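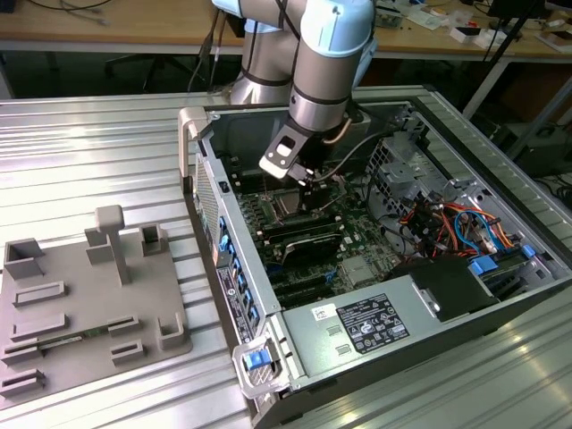
Robot arm over an open desktop tower

Home Fixtures Archive Contact
Filed under: Non-League, Grumbling

So Asivis Athletic have gone and done it again. Two points off the playoffs with a week to go, a home game against a team already relegated, and we managed a goalless draw in which our best chance fell to the opposition's left back. He headed it over his own bar and looked quite pleased.

The crowd was 2668, our biggest since the ground became the Vidovent Stadium, and I'd say most of them had gone by the time the board went up for stoppages. I stayed. I always stay. It's less loyalty than the parking lot, which takes until dinner to empty.

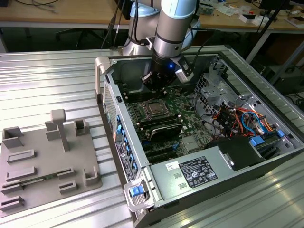 Which brings me to the manager's habit of playing two holding midfielders at home. I understand it away. Uleck Rovers on a wet Wednesday, fine, hold whatever you like. But against a side that had let in four the week before, I'm not sure what we were holding or who we thought was going to take it from us. The one time we got numbers forward, in the second half, everyone looked around as if waiting for permission.

Then there are the season tickets. Prices are going up by as much as a decent pair of shoes, and the email calls this "an exciting new chapter." I've renewed, obviously – I complained for a whole evening and then typed in my card number.
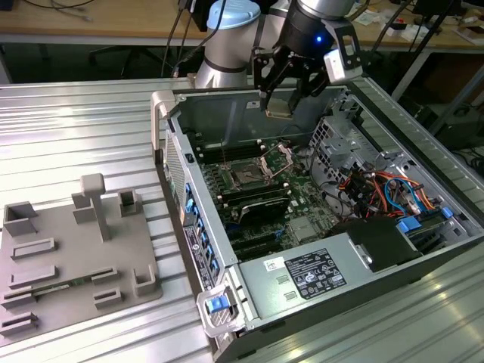

Uleck, June

First friendly of the summer, and I drove over for it, in a month when sensible people are at the lake. The Laitinen End was closed for repairs, so all of us, up to 80 I'd guess, sat along one touchline and heard every word the new goalkeeper said. He says a lot. Most of it was about the holding midfielders – still a pair of them, I'm sorry to report. We lost by a goal, from a corner we'd already cleared once.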